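August, quarter past two, kettle on

Right, dye notebook again, after a gap I'm not proud of. I've got the Ladora wool back out (the undyed aran, the slightly greasy one that smells of sheep when you so much as look at it) and I want a proper onion skin gold before the autumn batch goes to Pendia. They liked the last lot but said the hanks were "lively", by which they mean no two matched. Fair enough! I'd stuffed the pot too full and gone off to answer the phone.

So this time, small and fussy. Weighed out 985 g of wool in total, divided into 5 hanks, all tied loosely in figure-of-eights with the white cotton string. Please don't use the green string for ties, whoever keeps putting it back in my drawer. It bleeds. I have a hank from spring with little green bracelets all round it and I still haven't forgiven it.

Scoured in the big pot with a squirt of the Zendlow wool wash. I used to be mean with this stuff and then wonder why the colour went on in patches, but this wool wants two goes at it. First water came off the colour of weak tea, second was nearly clear. Left it to cool by itself in the pot, no poking, no cold tap. (There's a felted lump on the shelf by the door if anyone wants to see what the cold tap does.)

Alum next. I'd planned on my usual strength but the tub was lower than I thought, so I went a touch under and left it in longer to make up for it. Whether that's a real thing or just something I tell myself, we'll see. Held it just under a simmer for 45 minutes, then lid on, heat off, and I did the invoices.

Onion skins: two carrier bags' worth, mostly brown with a few red ones that had sneaked in. I picked out as many reds as I had patience for. They push everything towards a muddy olive and I'm after something more like toast and marmalade. Skins went in the old pillowcase this time instead of loose in the water, and oh, what a difference. Last time I was picking bits out of the yarn for a week. The bath looked far too dark, nearly brown, but it always does, and I'm writing that down in the hope that I'll stop panicking about it.

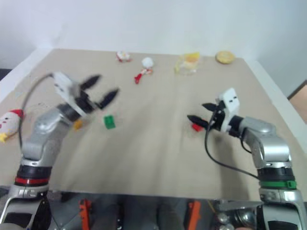

*The big beige table, August.*

Hanks went in at a quarter to four, all together, wetted out first. I turned them every few minutes to begin with and then less often. First one out is a lovely warm yellow, a bit paler than the Pendia sample card. The second and third stayed in while I had a sandwich and they're closer, properly gold. I'd say the third is the one to match. Fourth stayed in until I'd finished sweeping up and it has gone more orange than I'd like, though in daylight by the back door it looked rather nice, so maybe I'm being picky. Fifth I left in the pot with the lid on and I'm not lifting it till morning.

I did tear a bit off the end of number two and try it in iron, just the smallest splash from the jar. Went khaki in no time at all. Gorgeous, like wet bracken, but iron makes this wool feel a bit harsh and Ndung'u (the weaving shop, not the café) want theirs soft enough for scarves. Could offer it to them for the bag straps? I'll put a sample in with their next parcel and not say anything.

Rinsing: still getting yellow in the water after the third rinse on number four. Could be the short alum catching up with me. If it's still running tomorrow I'll wash it again with a drop of Zendlow and let it hang a few days before deciding.

Things for next time:

- order alum, the bigger tub
- keep the red skins in their own bag from the start
- new pillowcase, this one has a hole in the corner
- try the same recipe on the thinner Ladora, half a batch
- label the hanks BEFORE they go in, with something that survives a pot

Light test strips for the spring colours are still taped up in the front window. The madder has barely shifted. The turmeric has more or less gone, which serves me right for using turmeric.

Ten to six. Pot's off, lid's on, please leave it alone.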